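Fitting and Checking the Fingers on the Wostum Hand-Held Gripper

Operators must complete this procedure before each outdoor session. Replacement fingers are kept under part number 1357.

Close the gripper and switch it off. Seat each finger squarely on its mount, insert the two screws near the tip and tighten them evenly. Wipe the camera lens with a dry cloth - do not use paper towel.

Switch the gripper on and open it fully. Both fingers should be visible to the camera. Centre an upright object between them before closing. 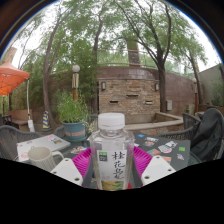
Drink bottle centred between the two fingers, outdoor table.

Close slowly until both fingers touch the object at the same height. If one finger touches first, release, loosen its screws and realign it. Repeat the check after any adjustment.

Record the result in the Pitis logbook. Worn or cracked fingers are to be returned to Janaína Lins.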